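About us

Talen is a small workshop and training group in Brundcombe that teaches robots to do ordinary jobs around the house. Laying a table, clearing it again, putting a bowl back where it came from – things most of us do while thinking about something else entirely. We find them endlessly interesting, and we like showing other people why.

We started with three people and one workbench in a rented room on Caston Street. There are more of us now, and a good deal more crockery, but the work has stayed much the same. We show a machine how a task is done by doing it ourselves, by hand, over and over, with grippers that record what they see and how they move. Then we look at what we've got, throw out the bits that are no use, and do it again.

How we work

Most of our teaching is done with a pair of hand-held grippers, one for each hand. You squeeze, the two fingertips close, and you very quickly learn how much you normally rely on having ten fingers and a sense of touch! A mug handle that you'd hook without a thought suddenly needs a plan. Thin saucers are a menace. People who have never been near a robot tend to pick it up faster than those of us who have read too much about it.

We work at normal tables with normal things on them. Early on we had a very tidy test bench with a plain grey top and a set of matching white plates, and we got good results on it, right up until we tried anywhere else. So now the cloths change, the plates change, and we use kitchens and dining rooms wherever we can. If you have odd crockery you're getting rid of, we will nearly always say yes to it (chips are fine, cracks are not, please wrap it).

Our open days

We open the doors twice a year, in spring and again in October, and these are the days we look forward to most. They began as a favour to a local school that wanted somewhere to bring a class on a wet afternoon. Last October we had 98 visitors between ten in the morning and four in the afternoon, which filled the building and emptied the biscuit tin well before lunch.

There are no long talks. Ilídio Salgado, who runs our demonstrations, gives a short welcome at the start of each session and then gets everyone near a table as fast as he can. His view is that ten minutes of trying to lift a dish with a gripper will teach you more than an hour of slides, and having sat through some of his early slides, the rest of us agree. He'll happily tell you the same himself.

The table sessions are the heart of it. We set up as we would for a normal working day, with dishes to sort and stack, and visitors can watch somebody experienced first before having a go. Small bowls nested inside bigger ones are a favourite. They look simple, but the fingertips have to get hold of one rim and leave the next one alone, and from where you're standing it can be surprisingly hard to judge which rim is which.

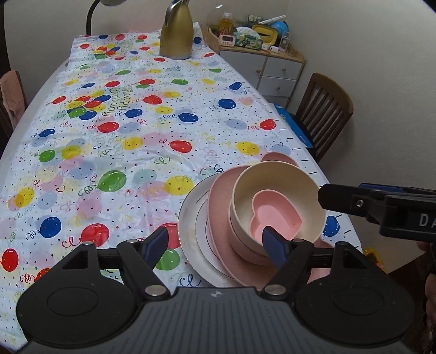 Two grippers at the dishes, with the heart-shaped bowl sitting inside the cream one.

After the tables, we move next door to see Barros, our two-armed robot, who has a room to itself and is rather slower than most people expect. We run the same kinds of jobs there that visitors have just tried by hand. Barros gets some of them right and makes a mess of others, and we don't hide the messes. A plate put down half on top of a spoon is a good way into a conversation about what the machine has learned and what it hasn't, and the questions we get at that point are usually the best of the day. One girl asked whether it knew the plate was a plate. We talked about that for the rest of the week.

Younger visitors can have a turn too. The grippers are a little heavy for small hands, so we keep a lighter pair for anyone under eight, and there is a low table to go with them. Nothing on it is precious.

School and group visits

Outside the open days we take groups by arrangement, mostly in the mornings. A visit lasts two hours. We can take up to 56 people over a day if they come in separate parties, but we keep it to 6 at a table so that everyone gets a proper go and nobody spends the whole time looking at the back of someone's coat. We've had primary classes, a college catering course, a knitting circle and a retired engineers' club who stayed until we had to turn the lights off.

Teachers are very welcome to come and look round beforehand. Tell us what your class has been doing and we'll try to fit the session around it – a group that has been learning about instructions and sequences will want something different from one that is studying how hands work. Let us know as well if anyone in your party needs a seat, a quieter room or a bit more time. The whole of the ground floor is step-free, and that includes the room where Barros lives.

What we're working on now

At the moment it is mostly stacking and unstacking, with dishes of mixed shapes and sizes. Round plates we are fairly happy with. Anything with ears, points, lobes or a wavy edge is still a lot of fun and a lot of work, and we've been buying more of it than is strictly sensible. Cutlery comes next, and after that we would like to try folding tea towels, though opinions in the building differ on how soon.

Coming to see us

You'll find us at the Brundcombe end of Caston Street, through the green gate and across the yard. There's a bike rack by the door and a small amount of parking, which goes early on open days. Entry is free and so is the tea. Sessions at the spring and October days can be booked through the contact page, and we always keep some places back for people who just turn up.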